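Dorkau House linen and laundry project: how we're going
Progress report to the Górecki Fund, August 31, 2026

Hi Marianna, 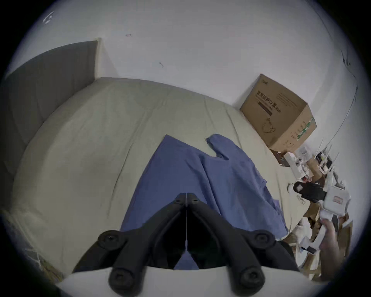 Do the clothes get folded on the bed or taken down to the laundry table?
On the bed, with the top cover off. We tried the laundry table for the first few weeks and everyone hated the stairs, so clean clothes now go straight back to the room they came from and get folded there.

So, where are we up to? You gave us 1000 dollars for sheets and storage, and I'm happy to say 2 of the three bedroom floors are finished. The beige fitted sheets have been a real win (I was pushing for white, and Wanda Jabłońska talked me out of it -- she was right, they look much cosier against those bare walls). They do crease, I'll admit. We've stopped ironing them and I can't say I miss it one bit!

We bought 104 pieces of bedding all up and the last box came from Oltton a fortnight late, which threw out the top floor. Those rooms are still on the old sheets, the ones that ping off the corners whenever somebody sits down.

Folding is going better than I expected. Shirts and anything with sleeves get spread flat first, sleeves in, then folded in thirds so they stand up in the drawer. The bunched-up ones take the longest, especially if a cuff has gone inside itself in the wash. Wanda wrote the steps on a card for each room and we've already had to reprint it, as the first lot had the sleeve step after the thirds step. Whoops.

Still to do: drawer dividers for the top floor, a second drying rack, and patching the little marks on the bedroom walls before we paint. I've left paint out of this budget and will ask the Vuris people about that one.

Money left is 167 dollars. I'd like to put it towards the dividers if you're happy with that -- could you let me know before we order? The top floor should be done in October.

Cheers, and thanks again for the sheets!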